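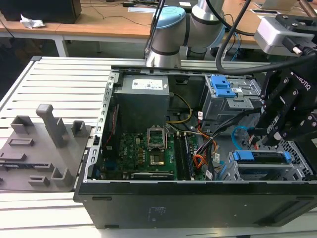

Aparecida Lopes wrote to me after my last post that I should stop complaining and simply keep my old computer until it dies. She has used the same one for many years, she says, and she only writes letters and pays bills on it, so why would she want another?

I thought about her message for 2 days. I agree with her more than I expected. My own desktop came from Wamerar, a small shop in my neighborhood that sells used office machines. I paid 325 for it, with the keyboard included, and the man at the counter wanted very much to show me a new one for 1,000. I said no, but I confess that I looked at it for a long time.

My difficulty is with the programs. In April my accounting program, Porero, informed me that it would not receive updates on my system anymore. The computer is the same as it was in March. It starts, it prints, it makes the same small noise in the morning. Still, I received a letter from the company in a very polite tone, as if somebody in the family was ill.

My cousin recommends that I change to Drundia, which runs on older systems. I tried it on Sunday evening. The menus are in a strange order and I could not find how to print an invoice, but it opened all my old files, even those with accents in the name. My largest customer, Kratochvíl, was always a problem in Porero, because the last letters became little squares.

So I will continue with Drundia until the end of the year. If any reader knows where the invoice button is, please write it in the comments. Aparecida, you too, even if you only pay bills.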